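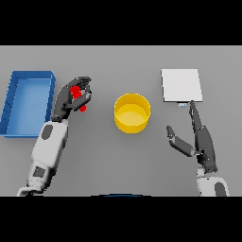
Gray tabletop, blue tray at left, yellow container in the middle.

Home Diary Notes Tidley Contact

Apr 13, 2021

Up early and at the desk before breakfast. The interrupt problem on Rasunar is still there. I had hoped that sleeping on it would help and it didn't, so I went back to the start and wrote down what I knew.

The timer interrupt fires. The handler runs, adds one to a counter in memory, and returns. Most of the time the main program carries on as it should. Every so often it comes back to the wrong place, runs a few instructions it has no business running, and the sum at the end is off. With the timer switched off the sum is right every time. With the timer set very slow it is usually right. With the timer set fast it is nearly always wrong. So the handler itself is probably fine and the trouble is in how the processor gets in or out of it.

I checked the handler anyway. It saves the 2 registers it uses and puts them back in the right order. It doesn't touch the flags except through the add, and the flags are saved by the hardware on entry. I read the listing from Tidley line by line to make sure the assembler was putting out what I had typed. It was. The only odd thing I found was a comment of mine from March that says "fix this" with no hint of what. I left it in.

Toast and coffee. Paid the water bill.

Then the waveform. I should have gone to it first, but I don't like reading waveforms and will do nearly anything else before I open one. I set the test bench to stop at the first bad return and print the last 16 instructions. That took a while because the trace code was only printing fetches, and a fetch doesn't tell you whether the instruction was ever finished. Changed it to print when an instruction writes back. Branches don't write anything back, so they didn't show up at all. Changed it again so that every instruction carries a valid bit down the pipe and prints at the last stage if the bit is still set. This is how it should have been done in the first place.

With that in place the first bad return showed up quickly. The interrupt had come in right behind a taken branch. I ran it again with a different seed for the timer and got the same picture. Ran it until I had 9 bad returns written down, and every one of them had a taken branch just ahead of it. The good returns had all kinds of things ahead of them, including branches that weren't taken.

I wrote it out by hand to be sure I understood it. The pipe on Rasunar has 3 stages: fetch, execute, write back. When a branch is taken, it is decided in execute, and by then the next instruction in line has already been fetched. That one has to be thrown away. I do that by clearing its valid bit, and in the same clock the program counter is loaded with the branch target. All good so far. When an interrupt is accepted, the processor saves the address it should go back to. I was saving the address that belongs to whatever is sitting at the fetch stage, which on a normal clock is the next instruction that hasn't been done yet. If the interrupt lands on the same clock as the taken branch, what is sitting there is the instruction that is being thrown away. So the handler runs, returns, and the processor goes on to execute the instruction after the branch as if the branch had never been taken.

It's a plain mistake. I even have a drawing from March with the branch case on it and another with the interrupt case on it. I never drew both on the same page.

There are two ways to fix it that I can see. One is to hold off the interrupt for one clock when a branch is being taken, so the target is already in the program counter when the address is saved. The other is to choose the saved address with a small multiplexer: if a branch is being taken, save the target, otherwise save what I save now. The second way is faster by a clock on the entry, and it puts the multiplexer after the branch decision, on what is already the slowest path in the design. The first way costs one AND gate and sometimes a clock. I don't care about the clock. Nothing I plan to run on this will notice it.

Called Wian Zulu before lunch to talk it over. He was on the bus back from Heywood and the line kept dropping. He agreed with holding it off, and then asked what happens if the target of the branch is itself a branch. I said it would hold off again. He asked what happens if it keeps doing that forever. I said that would need a program made of nothing but branches to branches, and he said "or a loop that branches to itself, waiting for an interrupt." I have one of those. It is the idle loop. It is the very first thing I wrote for this machine.

So I had to think about that over lunch (leftover rice, and the last of the pickles). On paper it comes out all right. After a taken branch there is an empty slot, the one where the thrown-away instruction would have been. During that slot execute has nothing valid in it, so no branch is being taken on that clock, and the interrupt can get in. The idle loop goes branch, empty, branch, empty, and there is a way in on every other clock. I texted this to Wian. He wrote back "ok but test it."

I tested it. Put the gate in and ran the idle loop by itself with the timer on. Interrupts were accepted and the counter went up. The return address saved each time was the address of the branch itself, as it should be. Then the original test with the timer set fast. The sum was right. I changed the seed and let it go on repeating while I took the recycling out and swept the back step, and it was still right when I came back in.

One thing I noticed while I was in there. The return-from-interrupt instruction also loads the program counter, and it goes through different logic from the branch. If a second interrupt is already waiting when the first handler returns, the same thing could happen there. The interrupt enable bit is set again by the return, and it gets set at the end of that clock, so the new interrupt can't be taken until the clock after. I think that makes it safe. I think so, but it's safe by luck. I added the return to the same gate so that it doesn't depend on when the enable bit changes. Ran everything again with no change in the results.

After that I rebuilt for the board. The Ekance board has been sitting with last month's build on it. The build was slow as usual and I used the time to write up the interrupt rules in the notes file, which up to now said only "interrupts: see code." It now says when one can be accepted, what gets saved, which bit gets cleared, and what the return does. I put the combined drawing in too, with the branch and the interrupt on the same page.

Timing still met, with a little less to spare than before. Loaded it. The lamp blinked at the right rate and the sum came out on the serial port. I left it running on the shelf.

What's left on this part:

Check what an interrupt does in the middle of a load that has to wait for memory. I believe the whole pipe holds still and the interrupt waits with it, but I believed things about the branch too.

Write a test that fires an interrupt on every possible clock of a short program, one run per clock, and compares the final registers. Wian suggested this a month ago. It would have found today's bug in no time.

Decide if the flags should go on the stack or stay in their own save register. With the save register I can't nest interrupts. I don't need to nest them yet.

Rain from late afternoon on. Didn't go for the walk. Soup for supper, read for a bit, then came back and started on the every-clock test after all. Got as far as the loop that moves the interrupt along. The compare part I'll do tomorrow.

Recent entries
Load delays and one wasted evening
Why the stack grows down on Rasunar
Tidley: labels that start with a digit
Serial port working at last
Cleaning out the parts drawer

Older | Newer | Back to top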